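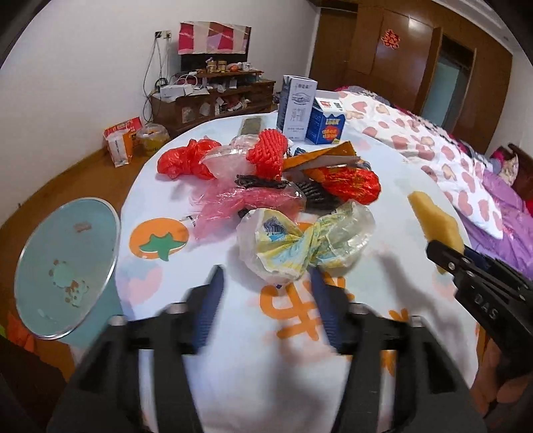 Wrappers, bags and cord on the persimmon cloth.

Home | Posts | Club | Contact

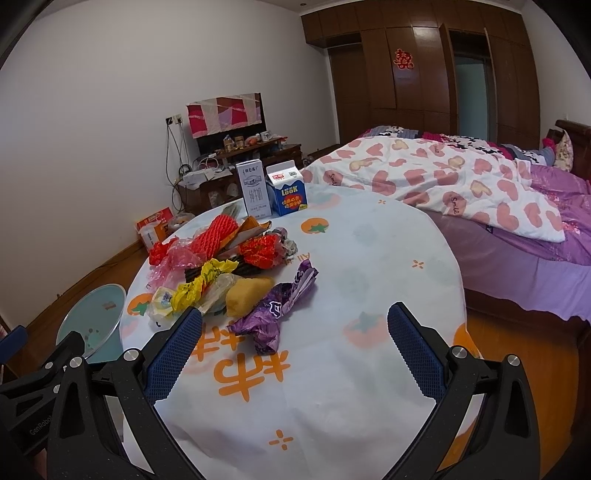 Posted by Nawal Hamdy on March 2, 2018

Our club project is called Colden, and it's meant to teach a gripper to tidy a table. I have my doubts. Ronaldo wants 337 recordings by August and figures the rest will sort itself out. Will it? A crumpled foil wrapper never has the same shape twice, and plastic bags are worse.

I like the diamond-textured blue pads, and I'd trust them with a milk carton. Guadalupe says I'm being a grump - fair enough. I still want to see it try a bag it hasn't met before I put Colden on my resumé.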